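[Sullach-growers] Re: Is there any point in growing cut flowers south of the highway?

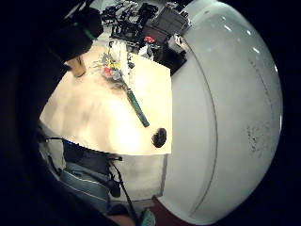 Reading time: 4 min

To the list,

I'm replying to the whole thread at once, as the digest arrived in the wrong order again and I read the rebuttals before I knew what was being rebutted. Quoting the original for those who deleted it:

> I have 600 square metres of what the real estate listing called
> garden and what I would call a gravel pit with opinions. We are
> on the windy side of Sullach, bore water only, and the wallabies
> have a standing reservation. My neighbour says to put in olives
> and forget it. I would like flowers for the house and maybe a
> few bunches for the gate. Has anyone on this list had any luck
> with cut flowers on this side of the highway, or should I take
> up a hobby with a better success rate, like the lottery?
>
> Also, is the bore water as bad as people say?

Yes to the water. Yes to the flowers as well, if you lower your standards to about knee height and keep them there.

I've been at it for nine years on a block that sounds like the twin of yours. In my first season I planted what the catalogue photographed best, meaning delphiniums, sweet peas and a quantity of lisianthus I still can't discuss with my bank. The delphiniums lasted until the first northerly. The sweet peas were eaten from the bottom up, so that for a week I had flowers suspended from a trellis with no visible means of support. Of 700 lisianthus plugs I cut 87 stems. If you divide the bill by the stems you get a figure I worked out one evening and have never repeated to my family.

After that I planted what was already surviving at the roadside, or cousins of it. Yarrow has been the best of the lot. It likes being ignored, the yellow ones hold their colour dried, and the leaves give you something feathery to bulk out a bunch when blooms are thin on the ground. Billy buttons do well if you don't fuss. Statice is unkillable, although I admit it looks a bit like something left on a grave in 1974. Strawflowers, yes. Silver-leafed anything, yes. I grow more grey foliage than flowers now, and people at the gate seem to think this is a design decision.

On wallabies: they don't read the lists of wallaby-proof plants. Mine left the artemisia alone for three years and then ate it to the ground in one night in April, possibly for a dare. Fence the beds properly, with the bottom of the wire folded outward and pegged. The person who wrote in to recommend blood and bone as a deterrent has clearly never owned a dog.

On the bore water: get it tested before you plant a single thing. The place in Nurkuten used to do it over the counter while you bought chook feed, but now you have to post the sample off and wait. Mine came back with a salt reading that made the woman on the phone go quiet. I put in a 5,000 litre tank off the shed and use that for seedlings, then wean them onto the bore once they're big enough to complain. Water at the base and never over the leaves, or you'll be out there in the morning admiring a crop of brown edges.

Someone asked about the Valentini drip kit. I have it. The pipe is good. The fittings were designed by a person with three hands. Soak the ends in a mug of hot water before you push them on and keep the children indoors while you do it.

A word about selling at the gate, since two people brought up money. I sold 272 bunches last season, out of an old meat safe with an honesty tin wired to the side. Before anyone gives notice at work, please consider that I also had to grow them, pick them at five in the morning, strip the stems, tie the things up and drive in for more string. The tin also yielded a foreign coin, several buttons and a note asking if I did lawns. Mixed bunches went first. Anything all one colour sat there until evening and came back inside to live on my kitchen table, where by the end of summer you could barely find room for a plate.

To whoever said that only Loltetano soil is worth growing in: lovely for you. We've all seen your dahlias. You may stop attaching them at full size, as my connection is copper and so is my patience.

So, to the original poster: start with one bed, three metres by one, and don't order anything that needs staking. Put in the yarrow and the statice this autumn and hold off on the rest until you have your water result. I've got a bucket of yarrow divisions that need a home before the weather turns. They're behind the shed, the gate sticks, lift and shove.

And ignore your neighbour about the olives. I have olives too. The parrots are delighted with them.

From the gravel end of the south road

P.S. Could the moderator please look at the digest order? My request from March has, I assume, been filed after the reply to it.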